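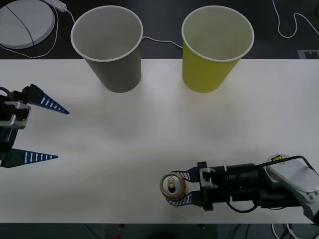
Temps de lecture : 3 min

Compte rendu de visite – laboratoire de manipulation bimanuelle, Keskinen

La visite portait sur un point précis : l'application des consignes internes de sécurité et de propreté des postes où deux bras se partagent un même plan de travail. Le laboratoire nous a ouvert sa salle d'essais le 7 novembre 2023. Nous avons été reçus par Vilho Vainio, responsable des postes, et par Marisol Tlapale, chargée de la conformité. La tâche de référence est le service d'une boisson : une canette, deux gobelets en papier, un gris et un jaune, posés vers le bord arrière de la table.

Le référentiel maison, appelé Dulari, tient en quelques pages. Il s'appuie sur une analyse de risques rédigée selon la démarche de l'ISO 12100, complétée par les exigences propres aux robots industriels. Marisol Tlapale insiste sur un point de vocabulaire : un bras n'est pas « collaboratif » en soi, seule l'application peut l'être, après évaluation de l'ensemble bras, préhenseur et objet. Une canette ouverte change l'évaluation, à cause du bord de l'opercule et du liquide.

Règles relevées sur place :

Zone centrale. L'espace entre les deux bras reste libre au démarrage. Tout objet étranger à la tâche est retiré avant la mise en puissance.

Volume partagé. Un seul bras à la fois est autorisé à pénétrer dans le volume commun. L'autre attend, doigts ouverts, en position de retrait. Le verrou est logiciel ; l'arrêt d'urgence, lui, est câblé.

Vitesse. La consigne est plafonnée à 70 mm/s dès qu'un récipient est ouvert.

Doigts. Contrôle visuel avant chaque série, remplacement systématique après 3000 cycles de fermeture. Le compteur est remis à zéro par deux personnes.

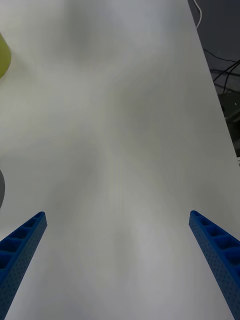 Doigts bleus à structure alvéolée, ouverts au-dessus du plan blanc. Vue depuis le poignet.

Le contrôle des doigts a occupé une bonne partie de la matinée. La structure ajourée se déforme au contact et répartit l'effort sur l'objet, mais ses cellules retiennent les résidus. La fiche de contrôle demande de vérifier les cloisons une à une, puis les faces latérales, dont les perforations sont difficiles à nettoyer. Toivo Rantala, du bureau d'études Finen, a fait remarquer que la fiche ne fixe aucun critère de rejet pour une cloison fissurée. La remarque a été consignée.

Deuxième sujet de discussion : les câbles. Le référentiel impose qu'aucun câble ne traverse le plan de travail, mais reste muet sur ceux qui passent derrière la table ou au sol. À notre avis, c'est la lacune principale du document. Une distance minimale au bord et un cheminement fixé devraient y figurer.
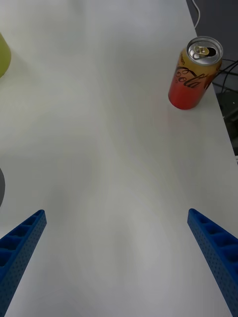
Canette ouverte, languette relevée, près du bord du plan de travail.

La position de la canette appelle une observation du même ordre. Dulari définit une zone de prise, sans marge de sécurité par rapport au bord de table. Pour un récipient haut et étroit, nous recommandons d'inscrire cette marge et d'en faire une condition de départ du programme.

Côté traçabilité, le registre Kulard comptait 274 essais à la date de notre passage, sur 900 prévus au programme. Chaque ligne porte la version du logiciel, l'état des doigts et le nom de l'opérateur. Les arrêts volontaires y sont distingués des arrêts sur défaut, pratique encore rare dans les laboratoires que nous visitons.

Points transmis au laboratoire : critère de rejet des doigts, cheminement des câbles, marge au bord de table. Vilho Vainio prévoit une révision du référentiel en juin.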